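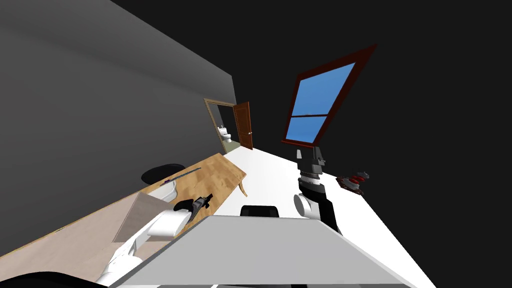

Figura 5. Entorno doméstico simulado de la práctica final. La pinza izquierda sostiene un objeto pequeño de color gris oscuro sobre la mesa.

4.3. Lo que mide la tasa de éxito

El informe interno de la asignatura da por buena la práctica con un argumento breve: los equipos entregaron un controlador y la mayoría de los controladores superó el umbral fijado en el enunciado. Conviene desconfiar de ese razonamiento. El umbral lo calcula Tranik, el corrector automático, y Tranik considera resuelto un episodio si al terminar el objeto está dentro de una región definida de antemano sobre la mesa. La trayectoria seguida por el brazo no interviene en el cálculo, ni tampoco los contactos con el resto del mobiliario.

Participaron 23 estudiantes repartidos en 5 equipos. Cada equipo dispuso de 400 episodios de simulación en Clurko para ajustar su controlador y de una tanda final, con semillas desconocidas, para la calificación. El robot, de dos brazos, se sitúa siempre junto a la mesa larga de la habitación de la Figura 5, con la puerta abierta hacia el baño al fondo y la ventana a la derecha. Ninguno de esos elementos varía entre episodios. Varían la posición inicial del objeto y la orientación del panel claro que hay sobre la mesa, y las dos cosas lo hacen dentro de márgenes que nos parecen estrechos.

Revisamos a mano los registros de los episodios aprobados. En 11 de ellos el objeto llegó a la región de destino empujado por el dorso de la pinza, sin agarre alguno. El corrector los puntuó igual que los demás. Los equipos responsables no hicieron trampa en ningún sentido razonable del término, pues el enunciado pedía «colocar» la pieza y no definía el verbo. Pero un informe que habla de «competencias de manipulación adquiridas» tendría que explicar qué competencia se adquiere empujando.

Tampoco nos convence el uso que se hace del segundo brazo. El enunciado describe la tarea como bimanual, y así se presentó a los estudiantes en septiembre. En los registros, el brazo derecho pasa casi toda la tarea en su postura de reposo. Un equipo lo empleó para sujetar el panel durante las primeras entregas y abandonó la idea cuando comprobó que la nota no cambiaba. Es una decisión sensata desde su punto de vista y un mal síntoma desde el nuestro: la métrica desincentivó la única solución que se parecía a lo que la asignatura decía enseñar.

4.4. Fidelidad de la escena

La escena procede de la colección Vasseur, adaptada por el profesorado de Jillorau para el curso. La adaptación consistió sobre todo en retirar mobiliario y simplificar mallas de colisión. La documentación afirma que el resultado es «representativo de una vivienda real», frase que se repite en la memoria de tres de los equipos y para la que no hemos encontrado respaldo. El suelo es una superficie blanca uniforme y el cristal de la ventana se resuelve con un azul plano. Para un controlador que lee posiciones directamente del simulador esto carece de importancia; para el que trabaja con imágenes, cambia por completo la dificultad del problema. Los dos tipos de controlador se calificaron con la misma escala.

Hay además objetos cuya función no queda clara en la documentación. Sobre el suelo, bajo la ventana, aparece un conjunto de elementos rojos y grises que ningún equipo menciona en su memoria. Preguntamos si formaban parte de la tarea y recibimos respuestas contradictorias. El fichero de configuración los carga con física activa, de modo que consumen tiempo de cálculo en cada paso. No hemos medido cuánto.

Por último, el estado de las pinzas al detener la simulación se guarda como un único valor por brazo. Con los dos efectores abiertos y sin nada entre los dedos, el registro no permite distinguir un agarre aún no intentado de una pieza ya soltada. Solo la inspección visual de la secuencia completa resuelve la duda, y las secuencias completas se conservaron para una parte de los episodios. Un fotograma aislado de ese tipo es, a efectos de evaluación, ambiguo.

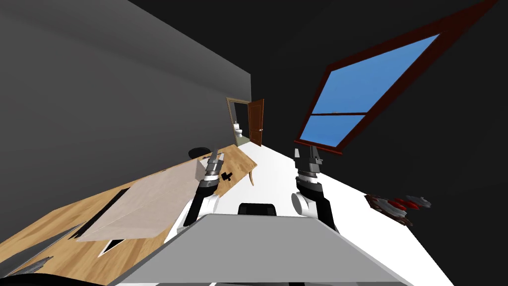 4.5. Limitaciones de este análisis

Nuestras objeciones tienen sus propios puntos débiles. La revisión manual la hicieron dos personas que conocían las calificaciones, y el criterio de «agarre» se fijó después de ver los primeros registros. Un criterio más laxo reduciría el número de casos discutibles. No entrevistamos a los estudiantes, así que todo lo dicho sobre sus motivos se apoya en las memorias y en el historial de entregas, dos fuentes que suelen contar una versión ordenada de lo ocurrido.

La configuración analizada es la que estaba publicada el 16 de mayo de 2023. Sabemos que hay cambios posteriores en Tranik, entre ellos una comprobación de contacto entre los dedos y el objeto, pero no se han recalculado las notas con la versión nueva. Mientras eso no se haga, preferimos dejar la tasa de éxito fuera de la comparación entre cursos de la sección 5 y usar únicamente el tiempo hasta el primer contacto, que también es una medida pobre, aunque al menos se sabe qué registra.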